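Sterow 셀 그리퍼 사고 정리
2022-05-18

1/
양팔 셀에서 그리퍼가 명령 없이 닫힌 건에 대해 정리해서 올린다. 사람은 안 다쳤다. 장갑 손가락 끝이 물렸고 손은 빠져나왔다. 짧게 쓰려고 했는데 길어졌다.

2/
셀 이름은 Sterow다. Trernville 작업장에 있고 양팔로 바구니와 통을 집어서 옮기고 다시 놓는 일을 한다. 팔 제어기는 Guten, 그리퍼 쪽 제어 보드는 Venter라고 부른다. 둘 다 우리끼리 쓰는 코드명이라 검색해도 안 나온다.

3/
하는 일은 단순하다. 크기와 재질이 다른 용기를 테이블에 늘어놓고 양팔로 집는다. 구멍 뚫린 색깔 바구니는 잘 된다. 투명한 통은 원래부터 말썽이었다. 이번 사고는 투명한 통 때문에 난 것은 아닌데, 조사 초반에 그쪽으로 의심하느라 하루를 썼다.

4/
상황부터. 왼팔이 통을 놓고 후퇴하는 동작 중에 보호 정지가 걸렸다. 화면에는 그리퍼 통신 이상이라고 떴다. 평소에도 가끔 뜨던 것이라 작업자는 늘 하던 대로 알람을 지우고 옆으로 쓰러진 바구니를 바로 세우려고 손을 넣었다.

5/
그때 손가락이 닫혔다. 팔은 안 움직였다. 팔은 정지 상태를 제대로 유지했고 그리퍼만 닫혔다. 작업자가 손을 빼면서 장갑 끝이 걸렸고, 옆 사람이 비상정지를 눌렀다.

6/
비상정지를 누르니 그리퍼 전원도 떨어졌다. 여기는 설계대로다. 문제는 그 앞 단계, 그러니까 보호 정지 상태에서 알람만 지웠을 때 무슨 일이 일어나는가였다.

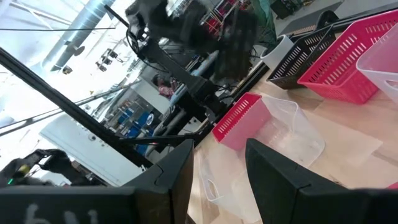 7/
처음 한 추측은 작업자가 실수로 버튼을 눌렀다는 것이었다. 이 추측은 로그에서 바로 탈락했다. 수동 조작 입력은 따로 기록이 남는데 그 구간에는 아무 입력도 없었다. 작업자에게 먼저 물어보고 로그를 나중에 본 순서는 잘못됐다고 생각한다. 사과했다.

8/
두 번째 추측이 위에 쓴 투명한 통이다. 인식이 흔들려서 후퇴 중에 다시 집기 명령이 나갔을 수도 있다고 봤다. 인식 쪽 로그와 명령 로그를 시간 맞춰서 겹쳐 봤는데, 정지 이후 새로 만들어진 집기 명령은 없었다.

9/
새 명령이 없는데 닫혔으니 남는 것은 예전 명령이다. Venter 보드가 버퍼에 마지막 명령을 들고 있다가 통신이 복구되면 그걸 다시 실행하는지 봤다. 펌웨어 소스에 그렇게 되어 있었다. 주석도 있었다. "재연결 시 마지막 목표 위치 복원".

10/
이 기능이 왜 들어갔는지는 안다. 물건을 든 채로 통신이 잠깐 끊기면 떨어뜨리지 말라고 넣은 것이다. 작년에 내가 요청했다. 요청서에 "물건을 쥐고 있을 때"라는 조건을 안 적었다.

11/
그래서 구현은 이렇게 됐다. 끊기기 직전에 받은 목표 위치가 있으면, 쥐고 있든 아니든, 사람이 있든 없든, 연결이 살아나는 순간 그 위치로 간다.

12/
그런데 사고 당시 왼팔은 통을 이미 놓은 뒤였다. 마지막 명령은 "열기"여야 한다. 왜 "닫기"가 남아 있었는지가 다음 질문이었고 여기서 또 오래 걸렸다.

13/
답은 열기 명령이 두 단계로 나간다는 데 있었다. 먼저 힘을 푸는 명령, 그다음 위치를 여는 명령. 앞의 것은 다른 레지스터에 쓴다. 그리퍼는 힘이 풀려서 물건을 놓았고, 위치 명령은 통신이 끊겨서 못 받았다. 보드 입장에서 마지막 목표 위치는 여전히 닫힘이다.

14/
벤치에서 재현했다. 힘 해제 직후에 통신선을 뽑고, 기다렸다가, 다시 꽂고 알람을 지운다. 손가락이 닫힌다. 순서만 맞추면 할 때마다 닫힌다. 나무 막대를 넣고 했다. 손은 절대 넣지 말 것.

15/
타이밍도 있다. Guten 쪽 감시 시간이 1,000 ms로 잡혀 있었다. 이 값이 기본값이고 아무도 안 건드렸다. 끊기고 나서 이 시간이 지나야 보호 정지가 걸리는데 그동안 팔은 계속 후퇴한다. 그래서 겉으로 보면 "잘 놓고 물러나다가 섰다"가 된다. 손을 넣어도 될 것처럼 보인다.

16/
그럼 통신은 왜 끊겼나. 설치 이후 전체 사이클이 3,113회고, 그 사이 그리퍼 통신 끊김이 303회 기록돼 있었다. 대부분은 감시 시간 안에 복구돼서 알람이 안 떴다. 우리가 못 본 게 아니라 볼 생각을 안 했다. 그 카운터는 대시보드에 없고 파일로만 쌓인다.

17/
알람까지 간 것은 61회다. 전부 왼팔이었고, 전부 손목을 크게 돌린 자세에서 났다. 통을 비스듬히 집거나 놓을 때 나오는 자세다.
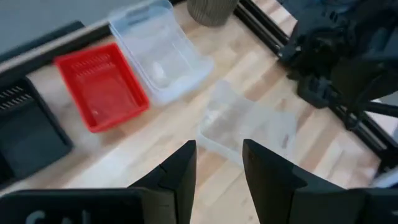
스레드 전체 읽는 시간 8분

18/
이쯤에서 케이블을 의심했다. 손목을 돌린 자세로 세워 놓고 통신선을 손으로 살짝 당기니 끊김 카운터가 올라갔다. 놓으면 멈췄다. 피복은 멀쩡했다. 커넥터 바로 뒤에서 안쪽 선이 상해 있었다.

19/
왼팔 케이블은 3월에 길이를 줄였다. 늘어진 고리가 바구니에 걸린다고 해서 줄인 것이다. 줄일 때 손목 최대 회전 자세에서 여유를 확인하지 않았다. 점검표에 그런 항목이 없었다. 오른팔은 원래 길이 그대로고 같은 자세에서 카운터가 안 움직인다.

20/
그러니까 원인은 하나로 안 떨어진다. 짧은 케이블이 끊김을 만들고, 긴 감시 시간이 그것을 안 보이게 하고, 두 단계 열기가 잘못된 값을 남기고, 복원 기능이 그 값을 실행했다. 거기에 알람을 지우면 바로 손을 넣는 습관이 있었다.

21/
습관이라고 썼지만 작업자 탓을 하려는 게 아니다. 작업 절차서에 "알람 해제 후 물체를 정리한다"고 적혀 있다. 그대로 한 것이다. 절차서는 팔이 멈추면 안전하다는 전제로 쓰였고 그리퍼는 아예 언급이 없다.

22/
위험성 평가도 다시 읽었다. 그리퍼 끼임 항목은 있다. 평가가 "낮음"이고 근거는 파지력이 작다는 것이다. 파지력은 작은 게 맞다. 손가락 끝이 뾰족한 부품으로 바뀐 뒤에는 힘이 작아도 좁은 면적에 걸리는데, 부품을 바꿀 때 평가를 갱신하지 않았다.

23/
조치한 것을 적는다. 당일에 셀을 세웠고, 복원 기능은 다음 날 껐다. 펌웨어에서 아예 뺄지는 논의 중이다. 끈 상태에서는 통신이 살아나도 새 명령이 올 때까지 그리퍼가 가만히 있다.

24/
물건을 쥔 채 끊기면 어떻게 되냐는 질문이 바로 나왔다. 현재 위치에서 힘을 유지한다. 재연결 이후에도 현재 위치를 새 목표로 잡는다. 벤치에서는 통이 안 떨어졌다. 얇은 바구니는 조금 미끄러진 적이 있어서 더 봐야 한다.

25/
열기 명령은 한 번에 나가게 합쳤다. 힘과 위치를 같은 패킷에 넣고, 보드가 받았다는 응답이 와야 팔이 후퇴한다. 사이클이 조금 느려졌다. 얼마나 느려졌는지는 며칠 돌려 보고 다시 올린다.

26/
감시 시간은 줄였다. 값은 아직 확정이 아니라서 안 적는다. 처음에 너무 짧게 잡았더니 정상 상태에서도 서버려서 오후 내내 알람만 지웠다.

27/
왼팔 케이블은 새것으로 바꿨다. 원래 길이로 되돌렸고, 걸리는 문제는 고정 클립 위치를 옮겨서 해결하려고 한다. 지금은 클립이 하나 모자라서 임시로 묶어 놓았다. 부품은 주문했다.

28/
절차서는 "알람 해제 후 정리"를 지우고 "비상정지를 누른 뒤 정리"로 바꿨다. 불편하다는 의견이 많다. 비상정지를 풀면 양팔이 원점부터 다시 잡아야 해서 시간이 걸린다. 그리퍼 전원만 따로 끊는 스위치를 다는 안이 나와 있고, 배선 검토가 끝나기 전까지는 비상정지로 간다.

29/
재가동 시험도 했다. 용기는 평소처럼 섞어서 놓고, 손목을 돌린 자세를 일부러 많이 넣었다. 시험 중에는 팔이 닿는 범위에 아무도 손을 안 넣는 조건으로 했다. 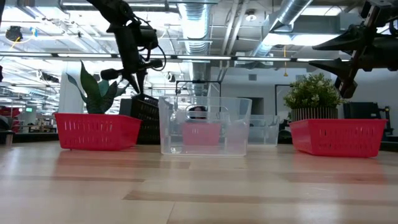

테이블 위 빨간 바구니와 투명 통, 뒤쪽은 화분

30/
시험에서 끊김은 안 나왔다. 일부러 통신선을 뽑은 경우에는 정지가 걸렸고, 다시 꽂고 알람을 지워도 손가락은 안 움직였다. 오른팔도 같은 시험을 했고 결과가 같다.

31/
시험 중에 다른 문제를 하나 찾았다. 알람 화면의 문구가 왼팔과 오른팔을 구분하지 않는다. 둘 다 "그리퍼 통신 이상"이다. 그동안 알람이 전부 왼팔이었다는 것을 현장에서 아무도 몰랐던 이유다. 문구에 좌우를 넣었다.

32/
끊김 카운터는 대시보드에 올렸다. 하루 단위로 팔별로 나온다. 숫자가 0이 아니면 노란색으로 뜨게 했다. 기준값을 두자는 얘기도 있었는데 일단 0으로 간다.

33/
질문 받은 것 몇 개에 답을 붙인다. 안전 정지 회로에 왜 그리퍼가 안 묶여 있었나. 비상정지에는 묶여 있고 보호 정지에는 안 묶여 있었다. 보호 정지 때마다 물건을 떨어뜨리면 안 된다고 해서 그렇게 정했고, 그 결정 자체는 지금도 틀렸다고 보지 않는다. 정지 중에 새 동작을 막는 장치가 같이 들어갔어야 했다.

34/
같은 보드를 쓰는 다른 셀은 어떤가. 두 군데 더 있다. 둘 다 복원 기능을 껐다. 한 곳은 열기 명령이 처음부터 한 단계라 같은 순서로는 재현이 안 됐다. 그래도 껐다.

35/
물린 장갑은 어떤 장갑이었나. 얇은 작업용이다. 두꺼운 것으로 바꾸자는 제안은 받지 않았다. 두꺼우면 조작기 버튼이 안 눌린다. 그리고 장갑으로 막을 문제가 아니다.

36/
비슷한 구성을 쓰는 분들은 이것만 확인해 보면 좋겠다. 그리퍼 통신선을 뽑았다가 꽂고 알람을 지운 다음 손가락이 움직이는지. 물건을 쥔 상태, 막 놓은 상태, 완전히 연 상태에서 각각. 막대기를 쓰고 옆에 한 명은 비상정지를 잡고 있을 것.

37/
남은 일. 클립 부품 도착하면 왼팔 케이블 정식 고정. 그리퍼 전원 스위치 배선 검토. 위험성 평가 갱신, 손가락 부품 교체 내용 포함. 케이블 점검표에 손목 최대 회전 자세 추가. 얇은 바구니 미끄러짐 재시험.

38/
펌웨어 변경 내용을 보고 싶다는 분이 있어서 정리 중이다. 사내 코드라 그대로는 못 올리고, 상태 전이 그림만 따로 그려서 이 아래에 이어 붙이겠다.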